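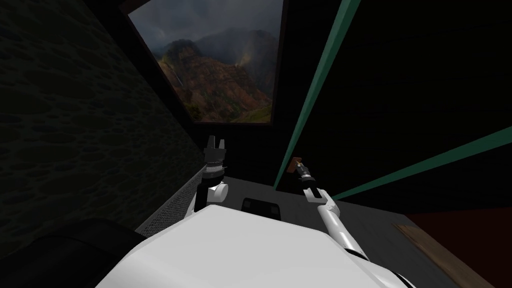

The granite drinking trough at the bottom of Mill Street has been called a good many things over the years, and for most of my childhood it was called the planter, for the plain reason that it had petunias in it. I must have sat on the edge of it a hundred times with an ice cream, waiting for my mother to finish at the bank, and I never once read the words cut into the side facing the road. They say that it was given by the people of Riviere in memory of the teamsters who died on the Hadar grade.

The Hadar grade is the long hill west of town, and if you have driven it in winter you will know why it has a reputation. Before the railroad came through, everything this end of the county ate, wore or nailed together came down that hill behind horses or mules. The men who drove the wagons were mostly young and mostly from somewhere else. When one of them was killed, his wagon was unloaded and his belongings were sold to pay for the burial, and as often as not his family heard about it in a letter months later.

Annelore Schmieder has spent the better part of six years trying to learn who they were. She taught fourth grade here until she retired, and she has the patience you would expect. On her dining room table, between the sugar bowl and a stack of library books, she keeps the subscription list for the trough, copied out by hand from a church ledger. It has 177 names on it. The smallest gift was a nickel, and the whole sum came to $632, which was a great deal of money for a town that still had mud for a main street.

"They didn't put up a general," she told me, pouring more coffee than I had asked for. "They put up something a horse could drink out of. I've always liked them for that." 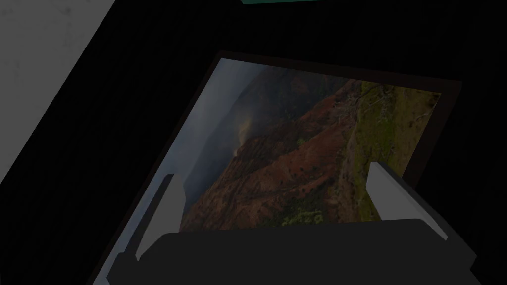 Why aren't the drivers' names on the trough?

The money ran out before the carver got to them. A letter from the stone yard, kept with the ledger, offers to add the names later at so much a letter, and there is no sign that anyone ever wrote back.

That unfinished business is what has people talking again. In August the town council heard a proposal from Knut Vogler, whose family has run the feed store across the street for four generations, to set a small bronze plate in the sidewalk beside the trough. It would carry the names Annelore has been able to confirm, with space left for more. The estimate for the plate and the labor is $1,865, and a jar on Knut's counter has already collected a fair piece of it – $117 of that in quarters, he says, which he rolled himself.

There is some disagreement, as there always is. Birgit Ruppert would sooner see the names cut into the granite, the way the givers meant it, and she made her case so well at the meeting that two council members asked for a second estimate. Others worry that the stone is too weathered to take new lettering. I went down and ran my hand along it afterward, and it felt solid enough to me, but then I am no mason.

The petunias, in any case, are staying until the first frost. The council takes the matter up again once the second estimate comes in.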